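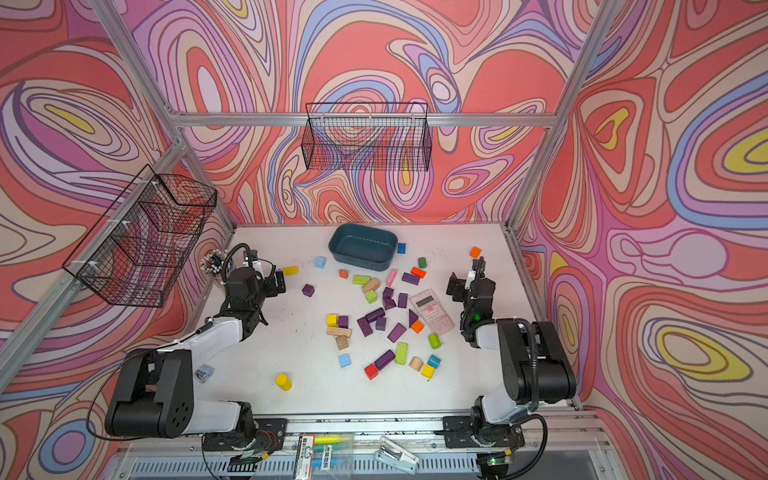

White table with the teal tray, calculator, pen holder and wooden blocks, Gralthorpe

From: Amna Abbasi
To: Gralthorpe Shared Resources list
Subject: Re: Wooden blocks: sorting, storage and withdrawal of worn pieces

Dear colleagues,

I write in reply to Nikola Gajewski's message, which is quoted in full so that members who joined the list in May may follow the matter.

Nikola Gajewski wrote:
> Dear all,
> The Masson room has asked for guidance on the wooden blocks. Our inventory gives 147 pieces for the main set, but the sheet does not say whether this includes the unpainted ones. Pieces are being put away in whichever container is nearest, and the rooms now hold a mixture.
> I should be grateful for a ruling on three points. First, are blocks to be stored by colour or by shape? Second, may the teal tray be used for them, or is it reserved for paper? Third, at what stage of wear should a block be withdrawn? Hubert Tomaszewski has set aside 19 which he considers doubtful, and he would like to know whether to return them.
> With kind regards,
> Nikola Gajewski

The points were considered with Felicja Jasińska, who keeps the inventory, and the following arrangements now apply in all rooms.

Sorting. Blocks are to be sorted by shape. Sorting by colour was tried in the Kotow room last year and was found to be slow, as several of the greens and blues are close to one another under artificial light. Cubes should be put away first and long pieces last. The unpainted pieces belong to the main set and are included in the figure of 147. They should not be treated as spares.

Tray. The teal tray may be used for blocks while a table is being cleared. It should be left empty afterwards. Paper should be kept in the document drawers.

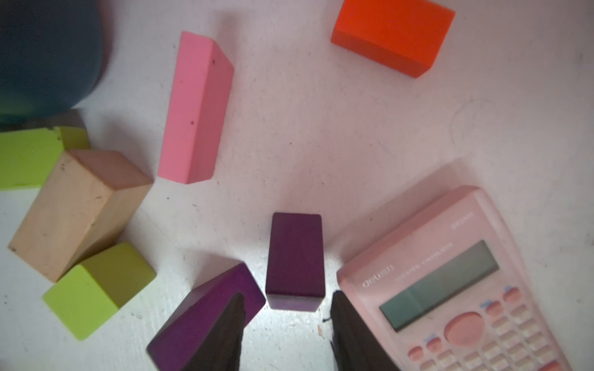
Wear. Small dark marks, shallow scratches and a slightly chipped corner are to be regarded as ordinary wear. A block should be withdrawn only if it has a raised splinter, a split along the grain, or paint that comes away when rubbed with a dry cloth. Hubert is asked to check his 19 pieces against this rule and to return those that pass. Any that fail should be sent to Felicja in a labelled envelope, with the name of the room, and she will amend the sheet.

Cleaning. Blocks should be wiped with a cloth that has been well wrung out and left on a towel until dry. They must not be soaked. White tabletops show scuffs and smudges readily and may be cleaned with the same cloth, but the abrasive cream held in the Masson cupboard is not to be used on them.

Other items. Calculators and pen holders are listed separately and should not be put away with the blocks. Ottó Farkas has reported pens at the bottom of two block boxes, and asks that boxes be checked before the lids go on.

Replacement. Tromimano has quoted for a further 100 pieces in mixed shapes. No order will be placed until Felicja has the returns from every room. The storage boxes bought earlier hold 330 pieces between them, so no further boxes are required at present.

Returns should reach Felicja by noon on the last working day of the month. Rooms with nothing to withdraw should still send a nil return. Questions about the sorting rule may be sent to this list; questions about individual blocks should go to Felicja directly.

Yours faithfully,

Amna Abbasi
Shared Resources, Gralthorpe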